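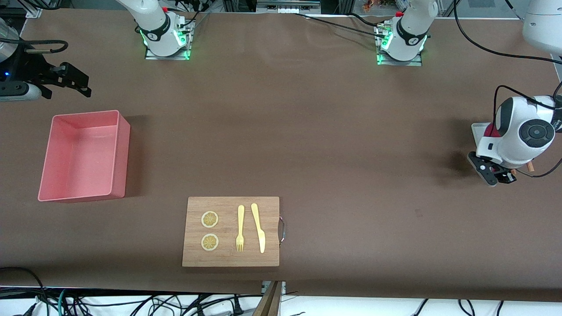

1/ Things I have learned from taking my lunch to work since January

Right, a few of you asked how the packed lunch thing is going so I'm doing a thread. I was spending a silly amount at the sandwich place by the station and one day the card machine said £11 for a wrap and a fizzy water and I just stood there. So. Lunches from home.

2/ The first fortnight was bad. I made a huge pot of lentil soup on the Sunday, felt very pleased with myself, and by Wednesday I couldn't look at it. I like lentils! I don't like them four days running. I now make two things and swap, and I freeze whatever's left by Tuesday night.

3/ Chopping board out BEFORE you start cooking dinner, not after. If I'm already cutting an onion for tonight I can cut a pepper for tomorrow and it takes no time. If I've washed up and sat down then it's over, I'm having toast at my desk.

4/ Lorraine Bolger (sits opposite me, has brought her own lunch for years) told me to stop dressing salads at home. Little jam jar, dressing in that, pour it on at work. I'd been eating brown lettuce for three weeks like it was a punishment.

5/ Bread. I was making sandwiches in the morning and missing the 51. Then I tried making them the night before and they went soggy. What works for me is butter right to the edges, cheese on both sides, tomato in the middle or in its own pot. My mum did this for us every day of primary school and I never once noticed.

6/ Somebody asked about hot food. We've got one microwave for the whole floor and the queue at half twelve is grim. Go at ten to. Or get a flask - fill it with boiling water while you heat the food, tip the water out, food in, lid on quick. Pasta doesn't love it. Stew and rice are great.

7/ Kedir Seyoum makes the best lunches in our building and I will fight anyone who says otherwise. He did me a tub of his spicy red lentils (yes I'm back on lentils) and said the trick is cooking the onions for much longer than you think, with no oil at first. I gave them half an hour and it was a different dish.

8/ Money, for those who asked. I was spending £75 some weeks if you count the coffees and the afternoon flapjack, and I do have to count them sadly. I haven't kept proper records because I'm not that person, but I've got enough put by for a weekend in Whitby and I'm taking it in May.

9/ Things that did not work: overnight oats (wallpaper paste, sorry), hard boiled eggs on a warm bus, a cucumber I forgot in my bag over a bank holiday. I've had to buy a new bag.

10/ Current rotation: cheese and pickle, cold noodles with peanut sauce, leftover roast veg with couscous, and whatever Kedir will swap me for. Fridays I still buy something. I like Fridays.

11/ If you've got a good thing to do with half a tin of chickpeas please put it in the replies. I have so many half tins. Yoon-hee Choo has already said "roast them" and I did and I set the smoke alarm off, so maybe something with less oven in it.

Contact | © 2023 | Back to top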